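Ticket status: Open - awaiting requester
Subject: Pantry item pages in Golar rejecting new attachments
Requester: Lucía Escobar, Vinine Facilities
Assigned to: Faisal Arain, Skindico Support

Wednesday, 9:10 a.m. - Ms. Escobar reports that item pages in the break room inventory no longer accept attachments. The upload bar stops at 90 percent and the page returns error 8. Text fields save normally.

9:45 a.m. - Error reproduced under a test account. The storage quota is not exceeded. Requester was asked to sign out, clear stored site data, and try again in a second browser.

10:30 a.m. - Requester confirms the same result in both browsers. Begoñe Esteban of the Vinine office reports that her account is not affected. The two accounts belong to different permission groups.

11:20 a.m. - Cause identified. The May permissions update removed the "Attach" right from the Site Editor group. Aaliyah Sawatzky approved restoring the right, and the change was applied at 11:15.

11:40 a.m. - Requester was asked to retest saving the test item "Counter, general".

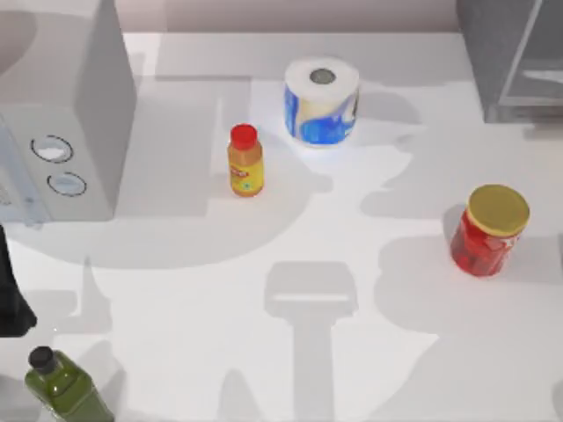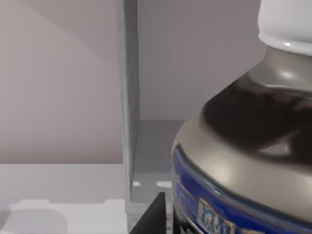 Counter and bottle views, test item

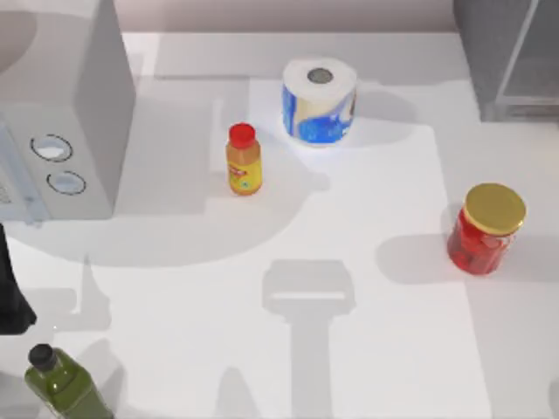
1:05 p.m. - Two matters remain open. The item history shows the wrong editor name, Trinidad Barrios, on entries saved before the permission change. The weekly stock report also omits items edited during the same period - this has been referred to the reporting team under a separate ticket. Please do not delete or re-create the affected items until that ticket is closed.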